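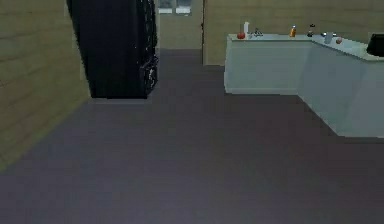 Last changed: December (Monday, evening build)

Skulix: food storage claims and where they come from

Skulix is a table of 300 claims about keeping food at home, taken from printed and online household advice written in English. Each row holds one claim, such as "tomatoes lose flavor in the fridge" or "never put hot soup straight in," together with the text it was found in, the source it points to if it points to one, and our attempt to follow that pointer back as far as it goes.

The table doesn't tell you whether to refrigerate your tomatoes. If you came for that, close the page. We looked at where advice comes from, and the answer in a lot of cases is that it comes from other advice.

Maintainer: Ilse Reinholz. Earlier versions were kept under the name Tovine, and some file names still carry it. I know. Renaming them broke two people's scripts last time.

What is in the download

claims.csv
The main table. One row per claim, UTF-8, comma separated, quoted wherever a field has a comma in it.

sources.csv
One row for each of the 39 publications we drew claims from. Joins to claims.csv on source_id.

chains.csv
One row per step in a citation chain. If column A cites leaflet B and leaflet B cites a study, that is two rows. Joins on claim_id.

notes.txt
Free text, written as we went. Spelling has been left alone. Some of it is grumpy.

tovine_codes.txt
The code book. Old name, current contents.

Columns in claims.csv

claim_id
Four characters, no meaning. Please don't sort by it and read something into the order.

claim_text
The claim as printed. Shortened only where the original ran on past the point, with the cut marked by three dots.

food
What the claim is about, in a plain word: eggs, bread, rice, leftovers. "Leftovers" is a dumping ground and I would be careful with it.

claim_type
One of safety, quality, waste, or mixed. See the complaint further down.

strength
How sure the writer sounds: flat, hedged, or passed on. "Flat" means stated with no qualifier. "Passed on" covers wording such as "it is said that" or "my grandmother always."

number_given
Yes or no. Does the claim contain a time, a temperature, or some other number?

source_named
Yes, vague, or no. "Experts recommend" is coded vague. So is "studies show." So is "research has proven," however firmly it is put.

chain_length
How many steps we could follow. Zero means there was nothing to follow.

chain_end
What was sitting at the end of the chain: measurement, official guidance, another advice text, dead link, loop, or nothing.

checked_by
One or both. Rows marked "one" have been read by a single coder and should be treated that way.

How the claims were picked

We started from a pile of household columns, appliance booklets, cookbook back pages and leaflets, and took claims in the order they turned up until there were 300. That is the whole method. It isn't a random sample of anything. I have seen an earlier release called "representative of consumer guidance" in a slide deck, and I would like whoever wrote that to explain what it represents.

A claim had to be about storing food at home after it was bought or cooked. It had to tell the reader to do something, or to stop doing something, or state a fact with an obvious instruction hiding in it. Claims about canning and home curing were left out. Those have their own literature and the cost of being casual with them is higher.

When the same claim appeared in several sources we kept each appearance as its own row. This matters if you plan to compute percentages. One piece of advice repeated all over the place will push your totals around, and it should, if what you want to know is what readers run into. If what you want is the number of separate ideas, use the column same_as to collapse them first. It was added late and is less reliable than the rest.

How the chains were followed

Two people worked through each named source separately, then compared. The rule was to stop when we reached something that had been measured, or an official text that gave no further reference, or a wall. Broken links were tried again at a later date before being marked dead. Paywalled papers were read where we could get them and marked "seen abstract only" in notes.txt where we couldn't. An abstract is a poor place to learn how warm the lettuce was.

Loops get their own code. A loop is where text A cites text B, and text B, if you are patient, cites text A. There are 14 of these in the current release. People ask whether that is high. I have no idea what the normal number would be, and neither does anyone who has asked.

A chain that ends at a measurement isn't a chain that ends at proof. Several of them end at a real study, done with care, of something other than what the claim says. A test on whole fruit gets cited for cut fruit. A test at one temperature gets cited with the temperature missing. We added the column fits to record this (yes, partly, no, can't tell), and it is the column I would look at first. It's also the one where the two coders disagreed most, so don't lean your whole weight on it.

About claim_type, which I don't like

Safety and quality are tangled in this kind of writing and our four labels don't untangle them. "Rice should be eaten within a day" may be there to keep you from getting sick or because old rice is dry. The writer often doesn't say, and sometimes seems to be counting on you to assume the scarier reading. We coded what the text said and tried not to guess at motive. "Mixed" is used wherever both were mentioned.

A fifth label, "habit," was tried in the Tovine days and dropped. Everyone used it for claims they personally thought were silly.

Things people have claimed on the strength of this table

It has been said that Skulix shows storage advice is mostly wrong. It doesn't show that. A claim with no source can be perfectly correct. Plenty of good kitchen sense was never written up by anybody with a thermometer. Missing references tell you about the writing, and maybe about the editing budget.

It has been said that official guidance comes out well. Official texts end a lot of chains partly by our own rule, which says to stop there when no further reference is given. A leaflet that cites nothing and a magazine that cites nothing look different in chain_end only on account of who printed them. I argued for changing this and lost. If you want the harsher version, treat "official guidance" with no further reference as "nothing" and rerun your counts.

It has also been said that advice with numbers in it is better founded than advice without. Look at number_given against fits before repeating that. A number makes a sentence sound as if somebody measured something. Sometimes they did.

Known problems

The food column mixes levels. "Cheese" and "soft cheese" are both in there, and a few rows called "dairy" are really about milk.

Appliance booklets are thin on the ground and lean toward larger models. Advice about which shelf to use depends on how the fridge moves its air around, and most of the texts treat every fridge as the same box. We didn't record the type of fridge, mostly for the reason that the texts didn't either.

Translated sources are in the pile without being flagged. Some odd phrasing in claim_text probably comes from that. "Breathes badly" is as printed.

The Burkent subset, which came to us already coded by another group, used a three-step strength scale with different cut points. We recoded it from the original texts where we had them. Where we didn't, checked_by says one and the note says so. If you are doing anything with the strength column, drop those rows and see if your result is still standing.

Advice changes. Online pages get edited quietly and keep the same address. We saved the text as we found it, and what you see at the link today may be something else.

What it has been used for

Teaching, mainly. It makes a decent exercise in following references, and students tend to find errors in our coding, which we then fix. A reading group at Viklund used the chains file for a session on how claims lose their conditions as they get copied, and sent back a long list of corrections, most of them right.

I would advise against training a classifier on the strength column. People have tried. What they get is a detector for the word "should."

Don't use this table to write storage advice. Don't use it to decide whether something in your kitchen is safe to eat. It records what was printed.

File size and text length

The longest source text behind a single claim runs to 800 words, and the claim is in the last sentence. Most are much shorter. Full source texts aren't included in the download - we don't have permission for a good part of them - so what you get is the claim plus a sentence on either side for context. Requests for the full texts will be answered with the reference and good wishes.

License and citing

The coding and the notes are free to reuse with credit. The quoted claims remain with whoever wrote them. Cite it as Skulix, with the release number from the top of claims.csv, and please give the number. Results from the Tovine releases don't match the present ones, and I have now had the same confused email from several directions.

Corrections

Send the claim_id, the column, what it says now and what you think it should say. Add the page or passage that convinced you. "This seems off" has been true before, but I can't code it.

Disagreements about fits are welcome and will be logged in notes.txt with both readings, even when I think yours is wrong. Next pass through the open ones is when the second coder is back.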